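4.2 What people call black

I went into this part of the project thinking black would be the boring one. We had spent so long arguing over teal that I'd pretty much penciled in a single paragraph for the dark end of the chart. Then the booklets came back from Jarkport and Lalard and I had to throw that plan out.

Across the two towns we ended up with 483 written answers to the dark chips, from 40 households. People were asked to write down whatever word they would use at home, talking to somebody they live with. Plenty wrote "black" and moved on (fair enough!), but a surprising number wanted to split it up. We got "soft black," "stove black," "church shoes," "almost black," and one "black but tired," which I have been using in conversation ever since.

What seems to drive the splitting is finish more than darkness. When we put a shiny chip beside a flat one of the same paint, people gave them different names far more often than they did with the reds or the greens. Wanda Sadowski, who coded the Lalard booklets with me, kept a separate column for what she called surface words: dull, matte, shiny, dusty, velvety. I thought that column was overkill at first. It ended up being the most useful thing in the spreadsheet. A flat red chip is still "red" to most people, but a flat black one gets moved over toward gray, and a shiny one gets a bit of light on it and people start hedging.

The other thing is company. A black thing among other black things picks up extra words, while a black thing next to something colorful goes right back to plain "black." Figure 2 gives both situations for tabletops, the first with black cloth all around and the second with a bit of pink.

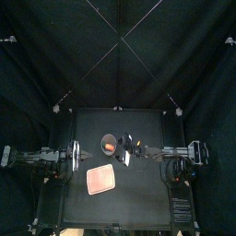
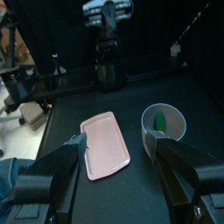
Figure 2. Black among black (first) and black with a pink tray on it (second).

I should say that the company effect was stronger in Jarkport, and I don't have a great explanation for that. The Jarkport booklets were mostly filled in after supper, at the kitchen table, under whatever bulb was handy. In Lalard we did a lot of them on a Tuesday morning by a big window. It could be as simple as that. Older speakers in Jarkport also have a habit of tacking "-like" onto color words, so a chip can be "coal-like" without anyone committing to coal, and I counted those as surface words when the finish was clearly what they had in mind. Wanda would have left them out. We went back and forth, and the totals in the appendix are given both ways so you can pick a side.

One small warning before the browns. Three households answered as a group, with everybody shouting suggestions, and wrote down the winner. I kept them in because the words are real household words — they just didn't come from one person. They are marked with a "g" in the tables and left out of the age comparisons in Section 4.4.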